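Floria garden path to stay open through October

I've been walking the long path at Floria since before my knees started complaining, so I was thrilled to hear this one. The garden is keeping it open through October, an extra month for those of us who like our walks slow and shady!

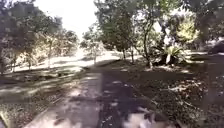 Photo: Floria Garden / Dorkero

The path is 907 yards from gate to gate, paved all the way, and on a bright day you go in and out of the shade the whole time. The leaves are piling up under the trees already — I love that, though my shoes don't.

Dorkero, the company that looks after the grounds, plans to patch the rough spots one stretch at a time, so there should always be a way through. The budget is $2,000, and most of that goes to concrete. The shrubs will get a light trim (a light one, please).

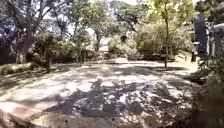

What about benches?

Right, the benches. A petition for more seating picked up 1,461 signatures over the summer, mine included, and the garden says it's looking at a few spots on the grassy side. I'd put one wherever there's a tree to sit under.

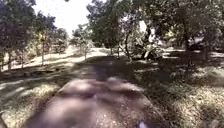
Adeyemi wrote in to say that benches are fine, but the grass gets so dry by late summer that new trees should come first, and that 34 saplings would cost less than you'd think. The garden is taking suggestions at the gate until 4 p.m. daily.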